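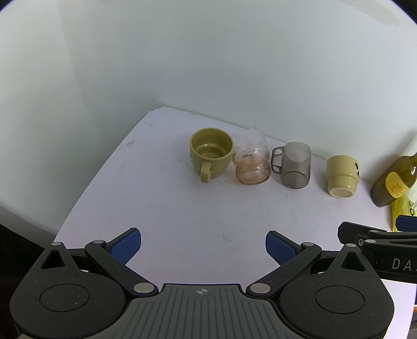
Handout 4: Reading a Shelf of Cups

9 min read
11 shares · 2 comments

Welcome back! We have done chairs and we have done spoons, and now we reach my favourite session of the whole course. Everybody owns a cup they like best, and very few of us have ever asked why. Please keep this sheet with your notebook, as we will use it again for the Orport visit in November.

1. Start with the row

Four drinking vessels and a bottle, lined up along the back of a white table. A green mug, a clear glass cup, a smoky-grey plastic mug and a cream cup, and not one of them matches its neighbour. I love a mixed row like this! A matching set tells you what a shop wanted to sell, and a mixed one makes you look at each piece on its own terms.

2. Handles

Compare the two mugs first. The green ceramic one has a short, rounded handle. The grey plastic one has an open loop that is much squarer. Now think about your own fingers. A small round handle usually takes one or two of them, with the thumb pressing on top, and the rest of the hand ends up against the wall of the mug (fine for lukewarm tea, less fine for fresh coffee). A squarer loop tends to give the fingers a straight bar to pull against.

Try this at home with any two mugs. Fill each with 148 ml of cold water, lift, and write down which fingers are doing the work. Then do it again with your other hand. The differences are bigger than you expect, and they're great fun to argue over.

3. Feet and bases

Look low down on the cream cup. The profile steps inwards and narrows to a foot ring, and the ring itself is pale and unglazed. Potters generally leave that part bare so that the glaze doesn't stick the pot to the kiln shelf. The plastic mug goes the other way, a plain cylinder with a flat bottom. Run a fingertip under every cup you meet this week, please. You will start doing it in cafés and you won't be able to stop.

4. Inside and outside

The green mug is sand-coloured inside. A light lining makes it easier to judge the strength of your tea, and it changes how the drink looks too. See-through walls do something different again, and the clear cup adds a textured surface to the bargain. Texture on a rounded glass can help the grip, and it scatters the light beautifully.

5. The bottle

Don't skip it! A dark olive-green bottle with a yellow label on its shoulder is a very good partner for the green mug. Same family of colour, completely different job. Dark glass is often chosen for things that spoil in the light, cooking oil among them.

6. Before next time

- Draw one cup from the side and once more from above, no shading.
- Write 50 words on its handle or, if it hasn't got one, on how you hold it.
- Read the Sindholm booklet, the chapter on rims. The Uscombe one is optional but lovely.
- Bring a cup you dislike. The Tsegaye room has a sink, so used ones are welcome.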